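Tawhiri Work Surface and Fixture Kit for Two-Finger Grippers

Bench preparation set for tabletop manipulation cells

Part no. TW-1049 | Manufactured by Dikon, Skornville | Ships flat

Overview

The Tawhiri kit supplies the items needed to set up a tabletop cell for a small arm with a parallel or angled two-finger gripper: mat, edge clamps, cable saddles, boundary tape and a printed setup standard. The standard is the part most customers ask about. It sets out how the work area is laid, what may sit inside it during a run, and what has to be checked before the arm is enabled. It is written for operators and does not replace the risk assessment for the complete cell.

Kit contents

Matte work mat, low-glare, one side textured
Edge clamps, 3
Cable saddles, adhesive-backed, with strap
Boundary tape, one roll
Setup standard, 109 pages, spiral bound
Shift check cards, pad

Work surface requirements

The surface under the gripper is to be matte and a single color. Gloss finishes reflect overhead lighting into a wrist camera and make part edges hard to separate from the background. The mat is laid flat and clamped on the sides away from the operator. A ripple is acceptable outside the work area. Inside the work area it is smoothed out before the first cycle, and a mat that will not lie flat is replaced.

Items not used in the current task are removed. Items used in the task are placed with a clear approach for both fingers, with the gripper fully open, and are not stacked unless the task calls for it.

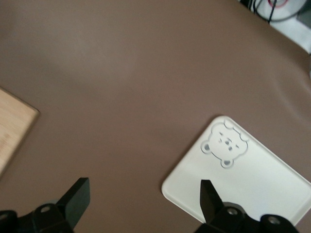
Clearance is assessed with the fingers open, at the height where the task begins, and from the wrist view as well as from the operator's side. The standard treats any object under a finger as an object in contact until the height has been confirmed. With the fingers spread over a brown mat and the right one overlapping the rim of a white tray, as above, the tray counts as in contact for planning purposes, and the check card is marked accordingly. Raised rims are measured to the top of the rim -- the tray floor is not a valid reference. A glossy tray is permitted on a matte mat, provided its outline can be picked out in the wrist view under the lighting used for the run.

Cable routing

Cables are kept off the mat. Loops at the mat edge are gathered into the saddles and strapped, with enough slack for the full travel of the arm. Section 4 of the standard gives the routing check: move the arm by hand or at reduced speed to each limit and confirm that no cable is pulled, lifted or drawn across the boundary tape. Repeat the check after any change of tool.

Finger and fastener checks

Finger mounting screws are inspected with the arm disabled. Check that each head is seated, that the drive recess is not damaged, and that the witness mark lines up where one has been applied. Tightening values are those of the gripper manufacturer. The kit does not specify them.

Bent or chipped fingers are changed as a pair. After a change, run the open and close positions without a part on the mat before returning to the task.

Ordering

Mat size is selected at order. Replacement mats are sold singly under part no. TW-265. The setup standard can be ordered without the kit. Technical questions on the standard go to Renata Pereyra; orders and returns are handled by Themba Zulu at the Goditz warehouse. Orders received by noon on Monday are packed the same day.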